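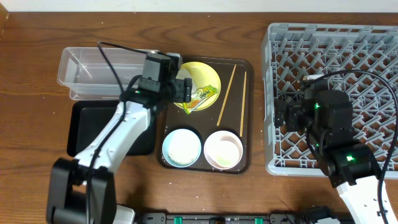 The Planham gauge had been reading high since 6/16/20. The deviation was small, 2 millimeters on a scale of 1000, and the station procedure allowed for it. The keeper entered the figure in the log, entered the correction beside it, and initialed both.

The reservoir at Fodberg supplied three valleys. Its level was taken every morning from a brass staff bolted to the intake tower, then compared with the Valtum recorder in the hut. For 19 years the two had agreed. Now the recorder held at 259 and the staff went on rising.

The keeper replaced the float line. The keeper drained the stilling well, scraped it, and filled it again. The recorder returned to 259.

A query was sent down to the district office at Auer. The reply arrived in July and asked whether the staff had been read at eye level. It had. A second form was enclosed for reporting a discrepancy between instruments, with a box for the instrument believed to be correct. The keeper left the box blank and went in to supper.
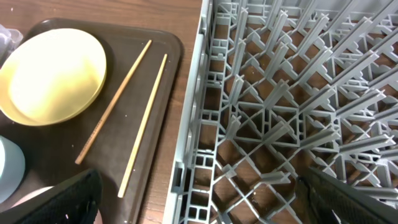
The plate and the chopsticks, on the supper tray.

Afterward the keeper walked out along the dam with a lamp and a steel tape. The tape was lowered from the parapet until the weight touched water, then read, wound in, and lowered again. Both readings matched the recorder. The staff, by lamplight, stood 4 millimeters high.

The keeper laid a hand on the tower wall and felt for the bolts. They were tight. Below the lowest one was a narrow band of clean stone, the same width as the error, where the tower had come up out of its footing.

The keeper measured the band twice and went back to the hut to fill in the box.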